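Gray quartz in the playroom kitchenette, regrets?

quartzandall
So the counter went in on Sunday and I have been staring at it ever since. It's a polished gray with lots of little darker flecks, a Lendier slab, bought as a remnant from Sallgate for 239 a section. The plan was a kid-friendly counter in the playroom kitchenette, with a pleated curtain behind it because I couldn't face choosing tile. Now I'm wondering if I should have gone honed. It is SO shiny. I put some of the kids' blocks on it this morning to see how bad the reflections get, and every one of them throws its color onto the stone.

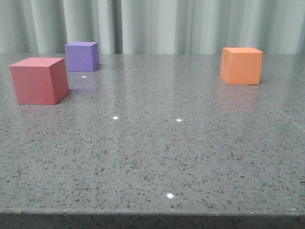 Red, purple and orange blocks on the new counter, curtain still on trial

Be gentle, but tell me what you think. My sister-in-law said "airport bathroom" and I haven't recovered.

mapleandgrout
I love it?? The flecks will hide crumbs like you wouldn't believe. We have plain white and I can see a single grain of salt from the hallway. The color smudges under the blocks are pretty, I'd leave well alone.

tuesdaytiler
Gonna be the grump. Polished in a playroom is a fingerprint magnet, and that haze toward the back where the curtain bounces off it would drive me up the wall. I had Van den Broek hone ours after a year of polished and never looked back. Cost me 200 and a day of dust.

quartzandall
tuesdaytiler, see, the haze is the bit I keep noticing too. Can you hone quartz after it's in though? The Sallgate guy told me no way.

tuesdaytiler
Ours is granite, so maybe ask before you listen to me, lol. I've heard people say it goes blotchy on engineered stone.

mapleandgrout
So your advice is for a different material. Helpful!

tuesdaytiler
The fingerprints part is the same on any of them and I stand by it.

pudding_lane
Can we talk about the curtain, please? That pale minty color is lovely but it's reading a bit clinical to me with the gray. I'd go for something warm, a mustard or a soft terracotta. The orange block looks fantastic against it, which kind of proves my point (you want more of that!).

quartzandall
Ooh, I hadn't thought of it that way. The curtain is from Lelico and I have 2 weeks left to send it back. I did order a mustard swatch at first and then chickened out, because the rug in there is already pretty loud. I went back in and shoved the blocks up together in the left corner to see if having all the color in one spot helped, like it would if we kept a toy bin at that end and left the rest clear.

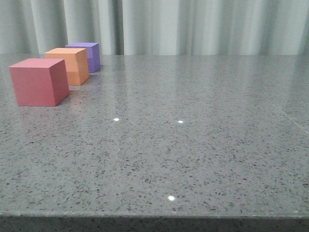 And I think it does help? With that much bare counter the gray feels calmer to me, and I mind the shine less. So I'm leaning toward everything colorful living at one end, with the other end kept for snacks and coloring. Whether the kids will go along with that is another matter.

mapleandgrout
They will not go along with that.

pudding_lane
Give it a tray with a lip. Mine respect a tray. They do not respect "an end."

gravelpitgreg
Coming at this from the cleaning side, we've had a similar polished gray for a while now. Microfiber cloth, warm water, tiny drop of dish soap, dry it after. Skip the spray polishes, they leave streaks and then you really will hate the shine. Also keep the curtain hem up off the counter or it'll wick up every juice spill going. Ask me how I know.

quartzandall
Oh no, the hem. I need to go check how close it hangs. Might take it up a bit before I decide on color.

tuesdaytiler
If you're hemming it you can't return it, so pick the color first.

quartzandall
...good point, putting the scissors down. OK, I'm ordering the mustard swatch again and a terracotta one while I'm at it. Counter stays polished for now. Will report back when the swatches get here, and pudding_lane, what size tray do you use? Ours would need to fit 2 kids' worth of blocks.

pudding_lane
Biggest one they had, and it's still overflowing. I'll measure it tonight.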